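The Rizzi Building, Room by Room
Gallery: Colors and Surfaces

Work on the ground floor of the Rizzi Building finished in March. This page goes through the rooms in the order you reach them from the Panell Street door, with a short note for each on paint, floors and fittings. The notes were put together by Arnulfo Guzmán, who kept the paint log during the work.

The ground floor measures 176 square meters, including the hall. Paint names are the ones on our own color chart, kept in a binder at the front desk.

Entrance hall
Walls in Chalk, satin finish. The floor tile is original and was cleaned and resealed. Two cracked tiles by the door were replaced with spares from the basement.

Front desk
The counter was sanded back to bare oak and oiled. The old pigeonholes behind it came from the upstairs office and were trimmed to fit under the window.

Reading room
Walls in Oat, trim in Chalk. The radiators were taken off the wall, stripped and repainted in the trim color. The long table is 7 feet and was moved in before the door frame went back up.

Stairwell
Washable paint to shoulder height in Slate, Oat above. The line between the two follows the handrail. The rail itself only got wax.

Kitchen
New shelves on the north side, same depth as the old ones. The sink stayed. Grout on the back wall was raked out and redone over one weekend, then again on Monday in the corner by the window, where it had slumped.

Storeroom
Leftover Chalk on all four walls, one coat. Shelving holds up to 100 pounds per bay. The drying rack from the old Bustaria shop went in here and is used for rollers and trays.

Workroom
The pale blue-green is Mosby, mixed in-house and put on in two coats. It is a matte paint with a smooth surface. The tone shifts a little from one part to another, with lighter bands and a few patches closer to teal.
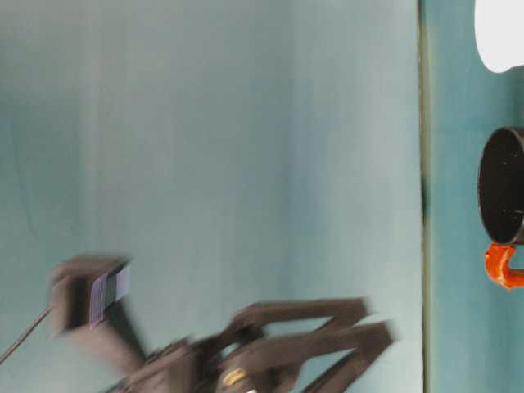 Back passage
Walls in Mosby again, from the same batch, so the color carries through when the door is open. The coat hooks are new. The bench was shortened by a hand's width to clear the meter cupboard.

Yard door
Exterior gloss in Slate, three coats. The lock and hinges were cleaned and refitted. The threshold is due to be replaced later in the year.

Costs
Paint and supplies for the whole floor came to about $525. Tile sealer was bought separately. Small amounts of Oat and Mosby are left over for touch-ups, in labeled cans on the bottom shelf of the storeroom.

Back to all galleries
Next gallery: Upstairs Offices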